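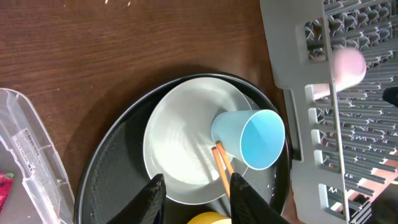

Call tracking finally clicked for me this spring

I run the marketing for Reneden, a small business that fixes and refinishes hardwood floors, and I have wanted to write this post for weeks! If your customers pick up the phone instead of filling in a form, you know the feeling: the ads get clicks, the phone rings, and you have no idea which click made it ring.

For a long time we had one number on everything. Website, search ads, yard signs, the side of the van, all the same. Every month I would look at 382 clicks in the ad account and a phone log with 135 calls in it and try to guess how the two lined up (badly, as I now know).

So in April I set up Mudgway, which swaps the phone number on your site depending on how the visitor got there. Someone who comes from a search ad sees one number, someone who comes from our newsletter sees another, and they all ring at the same desk. Setup took an afternoon, and most of that was me hunting for an old number hard-coded into the footer of our quote page.

And wow, the reports are fun. The keyword I was proudest of, a long one with "restoration" in it, brought in almost no calls. The plain, slightly boring "fix scratched floor" brought in a pile of them, and long ones too, the kind where people ask about dates. I moved $375 of the monthly budget from one to the other and I check the call list every morning with my coffee like it's the sports page.
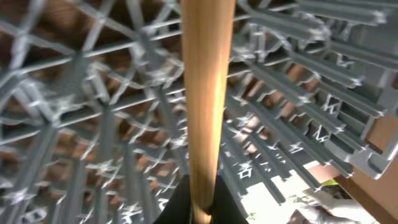
A reader who goes by Keltau wrote in to say that call length alone can fool you, and that their longest calls were often from people who wanted to argue about an old invoice. Fair point, and I love getting notes like that. I've started tagging each call by hand at the end of the day as new job, existing job or other. It takes a few minutes and the numbers make a lot more sense with the "other" pile out of the way.

I also send the tagged calls back to the ad account now, so the bidding can learn from real leads. The upload file is picky about time zones. My first 2 tries were rejected, and the fix was one line at the top of the sheet. 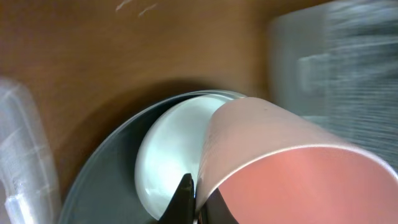

Do you need a separate number for every single keyword? A small pool of numbers that rotates between visitors is enough for a site our size, and the tool matches each call to the visit behind it.

Next on my list is the yard signs, which will get their own number before the August rush. I can't wait to see what they do!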